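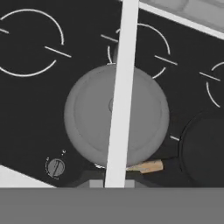 4. Assembling the Reltora walker

The walker comes as 57 parts on three plastic frames, marked A, B and C. Read this section through once before cutting anything. Part numbers are molded next to each piece.

You will need side cutters, a hobby knife, a fine file and plastic cement. Cement and paint are not supplied.

Caution: Hobby knives are sharp. Cut away from your hand and put the cap back on between steps.

4.1 Legs and hips

1. Cut out parts A1 to A8. Leave a little of the frame attached to each one, then trim it with the knife.
2. Glue A1 to A2 and A3 to A4. These are the lower legs.
3. Fit the knee caps (A5, A6). The longer peg faces down.
4. Join both legs to the hip block, A7. Do not glue A8 yet.
5. Stand the legs on the base and adjust the pose while the cement is still soft. Leave to set for an hour.

Note: The left and right knee caps look alike but will not swap. If the peg does not go in fully, try the other one.

4.2 Body

1. Glue the pilot (B11) into the seat before closing the hull. He cannot be added later.
2. Close hull halves B1 and B2. Hold with a rubber band until set.
3. Push the hull onto the hip block and lock it with A8. Keep cement off the center pin if you want the body to turn.

4.3 Weapons

Choose one weapon for each arm. The Tevier cannon uses C1 to C6. The Sudar claw uses C7 to C12 and needs the short elbow, C14.

1. Build the weapon as shown on the fold-out sheet.
2. Test fit it in the shoulder socket.
3. Glue it, or leave it loose so you can change weapons between games.

Caution: Plastic cement gives off fumes. Open a window.

4.4 Before painting

Wash the finished model in warm water with a drop of dish soap and let it dry overnight. Transfers for the Beyene house colors are on sheet 284. Put them on over gloss varnish, after painting and before the matte coat.

For missing or broken parts, quote kit number 3401 and the part number when you write to us. Continue to section 5 for the base.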